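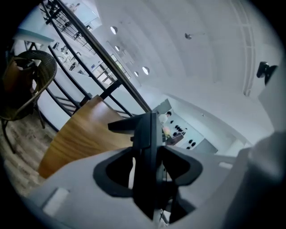

April, visitor day at Virnach -- notes written up the same evening, tea going cold beside me

Well, that went better than I had any right to expect. I was up at six fretting about batteries (all charged, thank you Theda) and by the time the first group came through the door I'd already re-taped the spare gripper's cable and then un-taped it again.

We had 19 people through in the morning and a steadier trickle after lunch. Theda did the welcome, Kristóf ran the hand-held grippers, and I floated between the two and answered whatever came my way, mostly from the Widden people, who had read everything we'd sent them and a fair bit we hadn't. Lovely bunch. One of them wanted to know why we collect by hand at all when there's a perfectly good arm back at the lab, and I'm afraid I went on for a good long while about it. Short version, for next time: a person walking through an ordinary building with a gripper gets us into places the arm will never be bolted down in, and does it in an afternoon.

Total for the day was 112 recordings, counting the ones visitors made themselves. Kristóf thinks a good share of the visitor ones will be thrown out for wandering, and he's probably right, but I'd like to look before we bin them. People who have never held the thing do interesting stuff with their wrists! They tip it right back while they're chatting and the camera ends up looking at the ceiling. I'd be curious whether the tracking holds through that or drifts off when the ceiling is mostly smooth and white. Jolán, if you're reading this, could you run the tilted ones separately and tell me?

Things to sort out before we do it again:

The trigger on gripper 2 is stiff. Bianka noticed it first and was very polite about it. Everyone with smaller hands struggled, and one poor fellow from Cukville squeezed so hard he had to sit down and shake his hand out. Lighter spring, please, or at least a drop of something on the pivot.

Four visitors to a group is plenty. We let one swell well past that and the folks at the back heard nothing, then asked all the same questions again afterward (fair enough).

Rüdiger's handout has the old calibration steps on the back page. He knows. He was mortified and spent his lunch crossing them out in pen, bless him.

Lens wipes -- we ran out. Fingerprints on everything by three o'clock.

Upload is running now and should be done overnight. I've left the grippers on the bench with their caps off so they can be cleaned first thing, so please don't put them back in the case yet. Theda has the sign-in sheet and is writing the thank-you note to the Widden group; add your name at the bottom if you were there.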